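Home / News and Features / Staff Interviews

In conversation: Cúc Đàm on packing a box that someone else can open

Cúc Đàm has prepared the small packing tasks used in the Holteo household skills programme since April. She met the editorial team in the practice room at Gollach to discuss the work, which is carried out almost entirely on one table.

The programme asks participants to put everyday items into lidded containers, close them and open them again. Ms Đàm selects the containers and the cartons, and writes the short instructions that accompany each task. The store cupboard at Gollach now holds 29 lidded boxes and roughly 200 small cartons.

"People expect me to talk about the carton," she said. "I spend far more of my time on the lid. A lid that folds right back and stays flat on the table gives you somewhere to work. A lid that stands half open is in your way for the whole task."

Her preference is for hinged plastic boxes with a clip at the front. Boxes with separate lids were used in the earlier sessions at Bustos and were withdrawn after several lids went missing between rooms. Strong colours are also favoured - pink in particular, which shows up well against pale wood.

Asked how a task is laid out, Ms Đàm said that the container goes near the middle of the table and the carton to its right. "I want the clip facing the near edge. If the box has been turned, we turn it back before anything else is done."

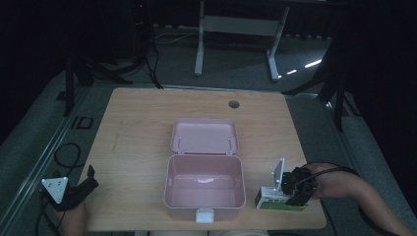

Page last changed: November 14, 2022

The pink box has an open base and a shallow lid, with a white clip on the front rim. The carton beside it, white on top with green lower down, is one of the smaller ones in regular use. Ms Đàm described it as a demanding shape. "It is narrow, and it will tip over if it is put down carelessly. We ask for it to be laid flat in the base, and then for the lid to come over."

Each task is allowed 30 minutes, including clearing the table. Completed record sheets are numbered and sent to the Billton office for filing. The most recent sheet at the time of the interview was number 2884.

Ms Đàm hopes to add deeper boxes next, together with some that have two clips. She has not yet settled on a supplier. "I have tried several samples at home," she said, "and the second clip is always stiffer than the first. I have asked for another set."

Enquiries about the packing tasks should be addressed to the Holteo programme desk at Gollach.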